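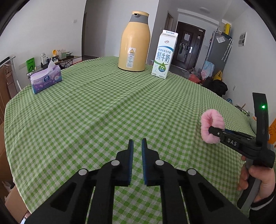

Who brings the tablecloths for the Sunday breakfast?
The Endwood kitchen group brings them, washed and folded, and takes them home again afterward.

Endwood Residents' Breakfast: Minutes of the September Meeting

Meeting opened at 7:15 p.m. in the ground floor lounge. Minutes of the last meeting were read and accepted with one correction (the lounge key is kept at the front desk, not in the kitchen).

1. Tables and cloths
The green and white checked cloth stays on the large table. It needs ironing, as the fold lines show. A member asked for clips to hold the cloths when the windows are open. Agreed to buy 18 from Haleo.

2. Hot drinks
The yellow thermos jug will stay at the far side of the table, out of reach of small children. Whoever fills it should read the warning label on the front first. A second jug was discussed and left for next time.

3. Milk
Fresh milk only, in cartons, as before. There was a complaint about cartons left out after the meal. Opened cartons go in the lounge fridge by 10:30. Kyei has changed its delivery hours, and the order now has to be in by noon the day before.

4. Tissues
Soft packs are to be used in place of paper napkins, one pack to a table. Spares are in the drawer under the sink.

5. Money
Balance brought forward was 2,000. Spent since the last meeting: 984, mostly on milk, bread and the new toaster. Receipt from Zutik for the toaster still to come.

6. Other business
The lounge is booked by the chess club until 8 on breakfast days, so setting up cannot start before then. Request for a vegetarian spread noted. Bread knife still missing.

Action items: 3 (clips, ironing, Zutik receipt).

Meeting closed at 8:05 p.m. Next meeting same room, same time, in October.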